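March, late, kettle on for the second time

Went to the information evening about the Stemton water meters. I said I wouldn't, and then it rained and there was nothing else to do, so I drove in and sat near the door with my coat on.

The pitch is that every house in Stemton and Inthorpe gets a new meter, made by an outfit called Fleter, and that we will all save money. How a meter saves anybody money was left a bit foggy. It measures. The old one measures too, under its lid by the letterbox, full of spiders. The new one sends your numbers off every hour to a thing on your phone named Vida, and Vida tells you when you've been in the shower too long. I know when I've been in the shower too long. The water goes cold.
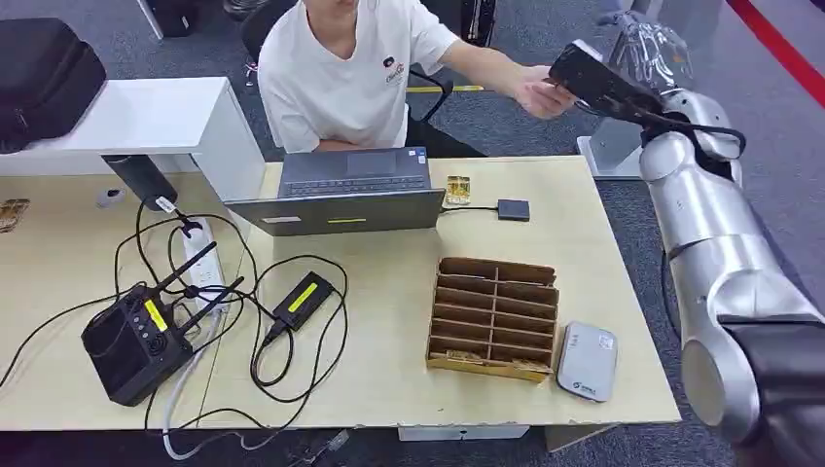 They had a slide with a family on it, all laughing at a tap. Average saving of 60 dollars a year per household, it said, in very large type. In smaller type under that was the service charge, which goes up by 4 dollars a month. I did the sum on the back of the handout and then did it again in case I was being unfair. I wasn't being unfair. It comes to 48 dollars, so we are being asked to dig up the nature strip for the price of a pub lunch, and only if the laughing family is right.

A woman behind me asked what happens when the battery goes flat. The answer was that the battery is rated for the life of the unit. She asked what the life of the unit was. The answer was that it depends on the battery. I wrote that down word for word because I knew I'd want it later.

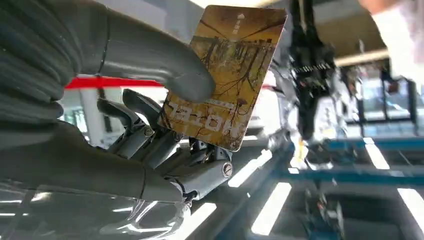

The trial was 1036 homes, over in the new estate at Inthorpe, where the pipes are barely out of the box and hardly anyone has a garden yet. Of course there were no leaks. Come and try it on my side of Stemton, where the mains are older than my mother and the colour of the bathwater depends on what the council is doing up the road. I did put my hand up and say so, more or less, and was thanked for my feedback. I've been thanked for my feedback before. It was over the bus route, and we still lost the bus.

To be fair to them, the leak alarm might be worth having. I had that drip under the laundry three winters ago and didn't find it until the bill came, and that bill was a shocker. If somebody had offered me an alarm that week I'd have signed anything. But I could also just read the meter before bed now and then, which costs nothing apart from the spiders.

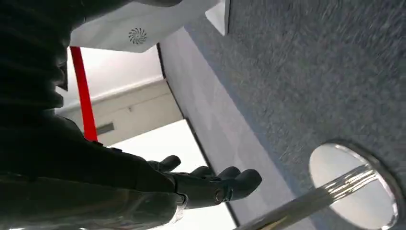 A black hand, fingers open.

Sign-up form is on the fridge under the lemon magnet, unsigned. They want it back by the end of the month. Must ring the council in the morning and ask whether we can say no, as that was the one question they kept sliding past. Also buy milk, and find the torch.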